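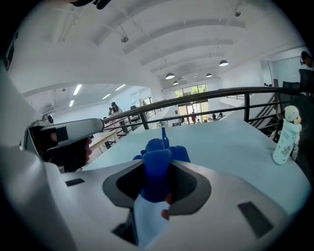
**How many words are in the list?**
The current list has 900 headwords, and 579 of them have an example sentence.

# Stovora Household Words

A small word list for people who learn the speech of the Jarnlow valley. It covers washing, cooking, mending and the weather. I started it in June, after a long evening with my neighbors in Bruston, when I understood only half of the talk.

## Files

- `words.csv` - one headword per line
- `sentences.csv` - example sentences, linked by `word_id`
- `doubtful.csv` - 57 words which only one speaker knew

## Columns

| column | meaning |
|---|---|
| `word_id` | number, never used twice |
| `form` | spelling as in the Fuchs dictionary |
| `gloss` | short meaning in English |
| `village` | where the word was heard |
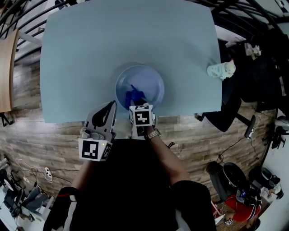
*Theresia Aigner*

## Known problems

Some 80 glosses are still too short. For example, the valley has three verbs for "to rinse", and all of them have the same gloss now. Kwaku Akolgo is checking the plural forms - please do not edit these before he is finished.

Empty `village` means that I did not write it down in time.

## Use

You may copy and change the list freely, if you keep the name. Please send corrections as an issue, one word per issue.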